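Grollbridge Community Board > Local News and Courts

Thread: Former rec centre manager charged over missing registration fees

wetcoat_larry
Posted May 13, 2018

Story went up on the regional paper's site this morning. Former manager of the Grollbridge rec centre has been charged with fraud and breach of trust over swimming and hockey registration money. The charge covers a stretch ending last December. Paper has it as 1,466 separate cash payments that were taken at the front counter and never made it to the bank. First appearance is at the courthouse next month.

No plea yet, so everybody please mind your manners.

Larry

picklejar
Our family's payments are in there somewhere. Two kids in swimming, one in hockey, always cash, because the card machine at that counter has been "down today" since my eldest was in water wings.

tenpin_Dot
I have paid by card at that counter many times. It worked fine.

picklejar
When?

tenpin_Dot
Evenings, mostly.

picklejar
Well, there you go. He worked days.

Halfmoon Hugh
Can we not convict the man on the basis of a card machine? I've known the family a long time. He coached, he drove kids to away games in his own van, and he opened up at five in the morning when the ice guy was off sick. None of that is in the article, I notice.

wetcoat_larry
It's a court story, Hugh. They don't usually print the references until sentencing.

Halfmoon Hugh
My point exactly. You've got him sentenced already.

wetcoat_larry
I have him at a first appearance, same as the paper does.

gravelroad_76
What gets me is the town. A manager takes the cash, writes the receipt, fills in the deposit slip and walks it to the bank himself. I sold raffle tickets for the curling club and had to have two signatures to hand in 14 dollars.

Snowfence
It was in the auditor's letter. Yasaman Shirazi asked about it at council two years ago and was told the arrangement was "longstanding". I was in the gallery, along with one man who had come about his culvert.

gravelroad_76
Did he get his culvert?

Snowfence
Deferred.

tenpin_Dot
Councillor Shirazi asks about everything. She asked about the napkins at the volunteer supper. Sooner or later one of the questions was bound to be a good one.

Snowfence
The napkins were monogrammed, Dot.

marlene_onthehill
Does anybody know whether we're supposed to contact somebody if we think our payments are part of it? The article says police "may wish to hear from families" and then gives no phone number. I rang the town office and was put through to the pool, where a very nice teenager offered me a lane.

wetcoat_larry
Ring the detachment's non-emergency line and ask for whoever has the rec centre file. Have your receipts handy if you kept them. My neighbour did it at lunch and it took her ten minutes, most of it spelling her surname.

marlene_onthehill
Thank you. I have receipts back to the flood.

picklejar
The receipts are the funny part. Mine come out of two different books. One is the proper town one with the crest. The other is the kind you buy at the stationer's, and the numbering starts over whenever it feels like it. I never gave it a thought until today.

Halfmoon Hugh
They ran out of the crested ones every fall. Everyone on the hockey side knew that.

picklejar
Did everyone on the hockey side mention it to anybody?

Halfmoon Hugh
It was a receipt book. You don't phone the Mounties over a receipt book.

gravelroad_76
Apparently you do, eventually.

Snowfence
For those asking about the amount, the paper doesn't give a total and I'd be wary of the ones going around. I heard 400 thousand at the bakery and 2,000 dollars at the gas bar, and it was only a five minute walk between them.

tenpin_Dot
It was 400 at the gas bar as well by the time I got there.

Halász
New here, moved up in the winter. Is this the same rec centre that wants a new scoreboard on this year's budget?

wetcoat_larry
The very same. Welcome to town.

Halász
I've just paid for the summer swim camp. Cash. Should I be worried?

Snowfence
No. They changed the procedure after he left – two people at the counter and a numbered slip. It takes forever and the lineup goes out past the vending machines, but your money does get to the bank.

marlene_onthehill
Slightly off topic while we have everyone's attention. I'm sorting bits and pieces for the swap table, which is going ahead at the legion hall whatever happens in court. Plug, roll of tape and assorted, free to whoever speaks up first.
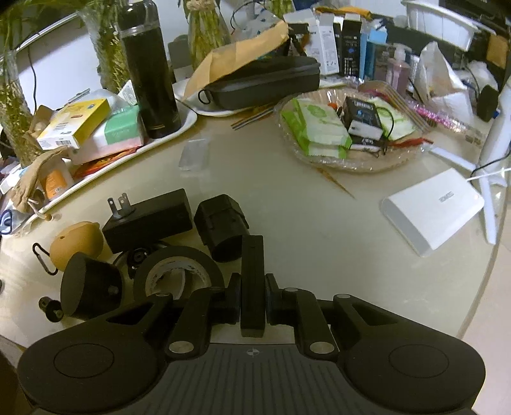
Black tape, power adapter, round tan case with the clip on it, and a few odds and ends

gravelroad_76
I'll take the tape please, Marlene.

picklejar
Dibs on the case if it's still going.

marlene_onthehill
Both yours. I'm in until supper. The adapter is looking for a home too.

tenpin_Dot
This is meant to be the courts section.

marlene_onthehill
I did say slightly, Dot.

Halfmoon Hugh
Back to the matter at hand. I've just reread the article and it says the charges "relate to" the 1,466 payments. It doesn't say he took every one. There were part-timers on that counter as well, and at least three people had the combination to the safe.

Snowfence
That's fair. It also says he's the only one charged.

Halfmoon Hugh
So far.

Snowfence
You may want to think about whether that helps him, Hugh.

picklejar
I'll give Hugh this much, the coaching was real. My son still has the puck he was given for showing up to every practice. I'm just no longer certain who paid for the puck.

gravelroad_76
You did, I expect. Twice.

wetcoat_larry
I'm going to try to get to the first appearance. These things usually last four minutes and get put over, but I'll post the next date. Publication bans sometimes come in at the later stages, so if I go quiet on the details, that's why. No names of part-timers on here either, please. A couple of them were in high school at the time.

Halfmoon Hugh
Agreed on that last bit.

tenpin_Dot
Somebody write that down, Hugh and Larry agreed.

Halász
Sorry, one more. Does the courthouse have parking?

wetcoat_larry
Behind the library. The meter takes coins only.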